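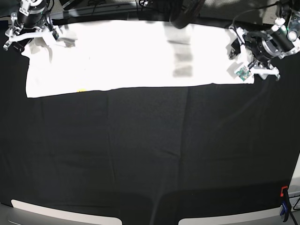

Monday, April 29, 2019

Folding table, T-shirt notes. Mostly about the cloth and the light, for whoever sets up next.

The black tablecloth is the one from the Titolov box. It came out with its fold lines still in it and I left them, as they are shallow and a shirt lies flat over them. Vertical creases are the same. If it bothers anyone, the iron is on the shelf under the sink. Front edge should hang down over the table, not be tucked under.

White cotton on black gives a good outline but the lamps are too strong for it. Most of the surface goes to plain white and the small wrinkles disappear. Chiamaka Ogundipe wants one lamp turned to the wall. I would sooner try the Brollell diffuser first. We have 2 and only one is cracked.
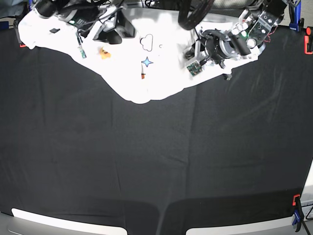

White cloth on the black cover, lower edge rounded near the middle, long point to the right.

Outline shapes are worth writing down before each fold. A straight lower edge with a square corner is what I call a good start. Anything with a lobe or a point gets smoothed again from the middle outward — pulling on the point alone tends to drag the whole thing across the table.

Shirts: 27 in the Ene bag, all washed, no softener. Softener makes them slide on the black cloth. Plain ones on top, printed ones below. 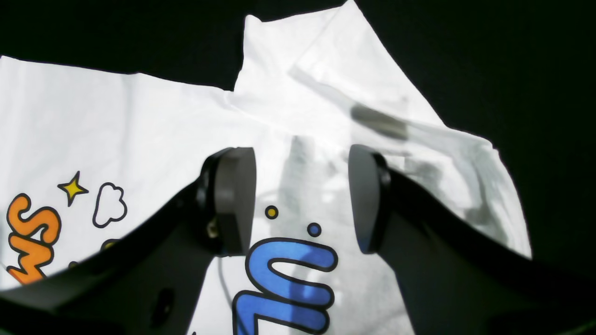 Prints help with finding which way up a crumpled shirt is. Orange lettering with a black outline can be picked out even when it is lying sideways, and so can a yellow star. A cloud drawn only in outline is not much use, being white on white inside. Thick prints are stiffer than the cotton and I fold beside them where I can.

To do: ask Grigore Tănase if the Stasalitz order can wait until July. Lint roller, 3 refills. Allow about 10 minutes for brushing down the black cloth.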